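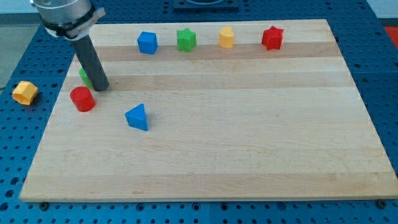 One reader asked us last month whether a play board has to be wood at all, or whether a cookie sheet would do the job just as well. A cookie sheet is fine, came the reply when we passed the question along to the woman who makes the boards for the Drustholm toy library, but try standing a star on one and then putting your elbow down next to it. "It booms," she said. "You get this great big thunder noise and everything jumps. Kids love that, of course! But you won't get much building done."

We had gone to see her on a Sunday morning, when the library is closed and she has the long tables to herself. If you've borrowed a set of shapes from Drustholm in the last few years, you've had one of her boards in your house. They go out with almost everything: the threading beads, the little wooden animals, and above all the plastic shape blocks, the chunky cubes and hearts and stars in red, blue, green and yellow that are the most borrowed thing in the building by a mile.

She didn't set out to make boards. She was repairing puzzles. "Somebody returned a big floor puzzle with a corner chewed, and I was gluing that up at home, and I had a piece of shelf left over. I put it on the table and my grandson walked over and started lining things up along the back of it. Right along the back edge, one, two, three, four, and he left the whole rest of it open. I thought, well, look at that, he's made himself a stage."

They nearly all do this, she says. Give a small child a bare tabletop and the blocks end up everywhere, including the floor. Give the same child a board and there is suddenly a front and a back. She has watched it so many times that she can predict it, and still she gets up from her chair when it happens. "The back row is the audience, or it's the houses, or it's the shop. The front is where things are going to happen. I've never had to tell one of them to do it."

Her boards are edge-glued from narrow strips, pale wood mostly, and she is delightfully fussy about which strip goes next to which. We assumed she'd be after an even color. Quite the opposite! She likes a darker strip here and there among the cream ones, and she'll shuffle a stack for half an hour until she's happy with where they fall.

"A perfectly even board is nice to look at in a store. But a stripe is useful. A stripe is a road. It's a river, it's the line you're not allowed to cross, it's where the cars park. I had a little girl who put every single block on the dark stripe and wouldn't hear of any of them standing on the light part, that was the sea. If I'd sanded up some fancy blank thing she'd have had no sea."

How does she pick them? By eye, and with a bit of squinting. She lays the strips out dry, walks to the other end of the room and looks back. If two dark ones have ended up side by side she splits them up, because together they read as one fat band and you lose a road. She checks the direction of the growth rings at the ends too, flipping every other strip, and she has a pencil mark she draws across the whole lot in a big V so she can put them back in order once the glue is on her fingers and she can't think straight.

The clamps are Grumov, a heavy old set with a screw that squeaks, and she wouldn't trade them. "You want them snug. People crank and crank. Then all the glue squirts out and the board bows up in the middle like a potato chip. Snug, and then go have your lunch." She leaves hers overnight anyway. The first board she ever made did come out like a potato chip, and it's in her kitchen now, under the toaster.

The standard board is 17 inches deep. There was a larger one for a while and it was a pain to store, and it didn't fit the bags. The bags come from Bekley, the canvas place on the road to the depot, and Bekley had already cut a pile of them before anybody measured a board. So the board was made to fit the bag. She laughed a good deal telling us this. "I'd love to say there was science in it."

Then comes the sanding, which she does by hand at the end even though she owns a perfectly good machine. The machine does the flat. The hand does the edges, especially the long front edge where forearms rest. She asked us to run a thumb along a finished one and then along one that had only been through the machine, and yes, there's a difference, a softness to the corner that you'd never notice unless somebody made you compare. After that it gets 2 coats of plain oil and a week on a rack by the window.

And the marks? Boards that go out to families come back with marks. Crayon, dents, the ghost of a wet cup. Does it bother her?

"No! Oh, no. The first dent bothered me. It was on a board I'd had out for a day and I could have cried. Now I just look to see whether anything's rough. If it's rough I sand it. If it's only ugly it stays. A kid who sees a board with a few dings on it isn't scared to use it."

We asked her about the blocks themselves, and why, with so much lovely wood around, the library sticks with plastic ones for the lending sets. She has heard this from parents as well, some of them rather disappointed. Her answer is practical. They go in a sink. A bag of wooden blocks that has been through a house with a stomach bug is a sad business, and the plastic ones can be washed, dried on a towel and back on the shelf by the afternoon. She also thinks the colors do something on pale wood that they don't do on a patterned rug. "Put a red star on a busy carpet and it's gone. Put it on the board and it sings out at you. Even the yellow, and yellow's the hard one, because it's the closest to the wood."

She has favorites. The cube is the workhorse, and she respects it, but she is a star person. A star on its base has all those points and hollows going around it, and children run a fingertip in and out of them while they're thinking about something else. The heart is a problem child. It's lovely to hold and it makes a terrible neighbor, since the next block never sits flush against those lobes, and sooner or later somebody tries to balance something on it. "And they keep trying, which I admire."

Lost pieces are the library's eternal headache. At the last stocktaking the shape shelf stood at 855 pieces, and she can tell you that hearts go missing more than anything else. Her theory is pockets. A heart is small, it fits in a pocket, and it feels like a present. Families are good about bringing them back once they surface, sometimes in an envelope through the door with no note, and she keeps a jar on the counter for the strays until a set needs one. Nobody gets charged.

There are around 33 boards in circulation at the moment, and a waiting list at the Kļaviņa branch, where the storage is smaller and the boards have to stand on end behind the door. She'd like to fix that with a slotted rack, the kind you'd keep trays in, and she had a drawing of it on the back of a seed packet that she showed us with real pride. Each slot gets a strip of felt. There's a lip at the front so a toddler can't slide one out onto a foot.

For anyone who wants to make a board at home, she says to skip the gluing the first time. Buy a ready-made edge-glued panel from the lumberyard, have them cut it, and spend your effort on the edges. Look it over in the store by holding it up at eye level and checking that it's flat. Choose one with some color in it. Put it on a table that doesn't wobble, with a damp dishcloth underneath if it wants to slide, and tip the blocks out at one end.

"And then leave it out," she said. "Don't put it away at supper if you can help it. Eat around it. They come back in the morning and the row's still there where they left it, and off they go again."

She was already picking through the next stack of strips by this point, holding a darker one up to the window. It had a tiny knot near one end. She turned it over, turned it back, and set it down in the middle of the pile with the knot facing up.

Boards can be borrowed with any set at Drustholm or reserved at the Kļaviņa desk. Bring the canvas bag back with you, and check your pockets for hearts.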